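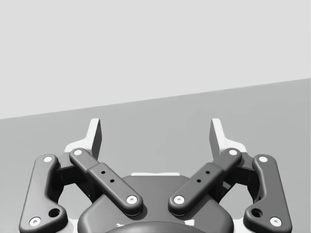
**Figure 5.** Simulated view of an open two-fingered gripper in front of a plain grey surface.

## 3.2 The performer as archivist

The second group of interviews concerns the question of who keeps a performance after the season ends. In the case of *Conneely*, directed by Fionnuala Nic Aodha, no complete script was ever printed. The text was divided between 13 notebooks, and each performer wrote only the lines which she heard before her own entrance. Homa Salehi, who played the sister, explained to us that she still cannot read the piece from beginning to end, and she does not wish to.

This practice is different from what Sikora (2020) calls the "closed prompt book." In her study of the Trukamier company, the stage manager holds one authorized copy, and changes are permitted only until the dress rehearsal. The performers of *Conneely* continued to make changes during the whole run in August. We compared the notebooks of seven performers and found five versions of the final speech. Two of these versions give the last words to a different character.

It could be argued that such differences are only mistakes of memory. We do not share this opinion. Salehi marked her changes with the place of the performance, and the longest change is marked "Plistlow, second night." She therefore knew that she was departing from the earlier text. Whether the director also knew is less clear, and the interview with Nic Aodha does not settle the matter. We return to it in Section 4, where the notebooks are read together with the sound recordings.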